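January 14, 2022
Workshop notebook, bay 3, Clumdale
Entry: D. Arai

Bar stock sorting and bin condition

Continued from yesterday's list. The red bars are still mixed between the rack and the open bins, and the cut list from Zhong can't be closed until they are separated by length. Emiko Chiba wants one length per bin. Agreed, but we are short of bins, so the offcuts go on the lower shelf of the rack for now.

Pulled 40 bars from the rack this morning and checked them on the flat plate with a feeler gauge. 3 rejected for bow, all from the same bundle. Marked the ends with chalk and set them aside for Ruth Kettle, who has the supplier paperwork. The rest are straight enough for the brackets. Paint is chipped at the ends on a few. Not a reject reason per the drawing, but Drarenholm complained about it in July, so I wrote it on the tag.

Length check: stop block on the bench was off by almost 3 mm. Reset against the steel rule, locked, checked again after ten bars, no movement. Anything measured before the reset needs to be measured again. Morven has the first batch and has been told.

Bins. The Wuta bins came back from the wash with grit in the corners. Wiped out with a dry rag first, then solvent. Do it in that order; solvent first turns the grit to paste and it stays in the seam. Checked the top edges for burrs by running a rag along them. One snag, filed down. Put the long bars in diagonally if they will not lie flat along the wall. Do not stack crosswise, the paint rubs through at the contact points.

Floor wear is the open question. Kumiko Okabe asked whether we should line the bins with rubber sheet. Arguments for: less paint damage, less noise. Against: the sheet lifts at the corners and chips collect under it, and then it has to come out every wash. My view is leave them bare and replace a bin when the scratches start to catch a fingernail. Floor at the last look:
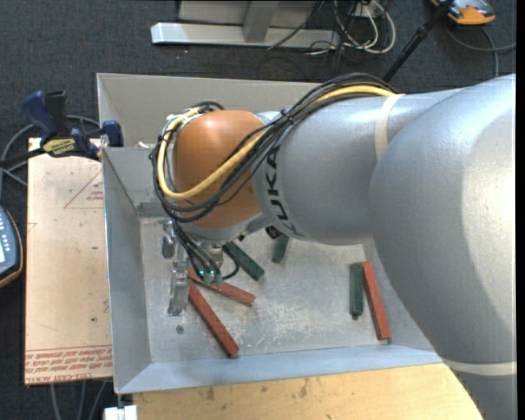

Three red bars in the open bin. Pale scratches on the floor, heaviest toward the lower middle.

Scuffing is plain in that area. Have not run a nail over it yet. Will do that with the bin empty, and note the depth if the gauge will reach.

To do:
Fingernail check, then decide on the liner with Kumiko
Remeasure Morven's batch
Tags for the chipped ends, need more wire
Ask Ruth about credit for the bowed bars
Order two more bins, same size, no lids

Solvent can is low. Left it on the bench by the vise.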